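Cusik Finger Retrofit Kit for Plornov Two-Finger Grippers

Replacement finger mounts and fasteners for Plornov grippers affected by the loose finger fault. Fits both the short and long finger versions. Fingers are not included and the ones you have can be reused if they are not cracked or bent.

Service notice, updated 3/19/23

Plornov grippers shipped with the original slotted mounts can lose finger position during use. The clamp screw backs out a little with each close, and the finger starts to slide in its slot. The gripper still reports a normal close because the motor side has not moved. The finger on the loose side ends up farther out than the controller thinks it is, and the part is held by one corner or dropped. In the worst case reported to us, at the Stullard packing cell in May, a finger came off the mount completely during a fast move and landed outside the guard.

Stop using the gripper on any overhead or high-speed job until the kit is fitted. Slow bench work can continue if the screws are checked at the start of every shift.

How to tell if yours is affected

Open the gripper fully, turn off power and air, and lock out the arm. Push each finger sideways by hand. There should be no movement at all. Any click or play means the mount has to be replaced. Tightening the screw again is not a repair – the slot wears and the screw will back out sooner the next time.

Other signs are a grip that lands off center, parts that turn as they are lifted, and rub marks on the inside face of one finger only.
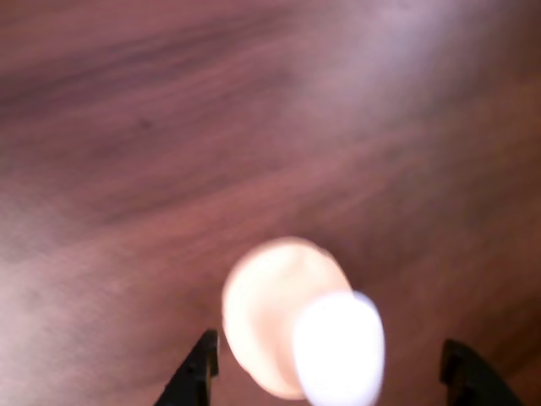
Two black gripper fingers, open, with pale rounded shapes between them over a wood surface.

What the kit changes

The slotted mount is replaced with a pinned one. A hardened pin goes through the mount and the base of the finger, so the finger stays in place even if the screw is loose. The screw is also longer and comes with thread lock already on it. Opening width and closing force stay the same and no program changes are needed, but the finger tips must be taught again after fitting.

In the box
2 pinned mounts
2 steel pins
12 screws with thread lock (includes spares)
Drill guide
Instruction sheet

Fitting

Fingers made before the change have no pin hole. Use the drill guide and deburr both sides. Do not drill with the finger still on the gripper. Chips in the slide will cause a different fault and are not covered by warranty.

After fitting, run 100 open and close cycles at low speed with no part, then do the push test again. Keep people outside the guard for this run.

Not for use with

Mahuika adapter plates. The pin hits the plate before it is fully seated. A separate mount for Mahuika users is being made and will have its own page.

Screws with thread lock are single use. If you take a mount off, throw the screws away and use the spares. Old slotted mounts should be scrapped and not kept as backups.

Sold as a kit only. Pins and mounts are not available separately.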